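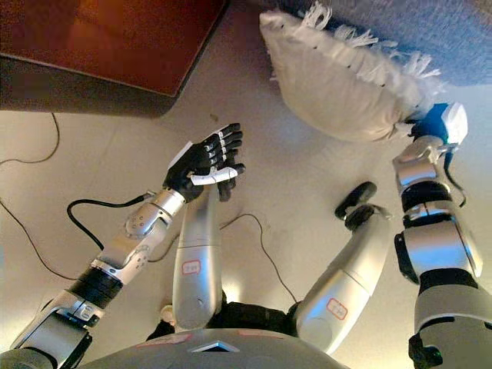
Vultmont Building Services Group
Minutes of the Piping Materials Meeting, November

Present: Marion Urquhart (Chair), Braulio Palacios, Kane Pomare, Kylie Kerslake (minutes)
Apologies: Ruby-Lee Kerslake

The meeting opened at 9:15 a.m. The October minutes were approved with one correction: under item 2, "gate valves" should read "ball valves."

1. Drain line replacement, McIntyre building
Mr. Palacios reported that 225 feet of cast iron drain line remain to be replaced on the lower level. The Jestomard quote covers pipe and couplings but omits hangers. A revised quote has been requested.
Action: B. Palacios

2. Pipe stock
Stock on hand is 648 feet of two-inch PVC. Mr. Pomare asked that the outdoor rack be covered before winter – several lengths show fading from the sun. Agreed.
Action: K. Pomare

3. Solvent cement
Three open cans were found past their use date and have been discarded. Crews are to write the opening date on each lid.

4. Water shutoff notices
Tenants will receive written notice two days ahead of any shutoff. Ms. Urquhart will approve the wording.
Action: M. Urquhart

The meeting closed at 10:05 a.m.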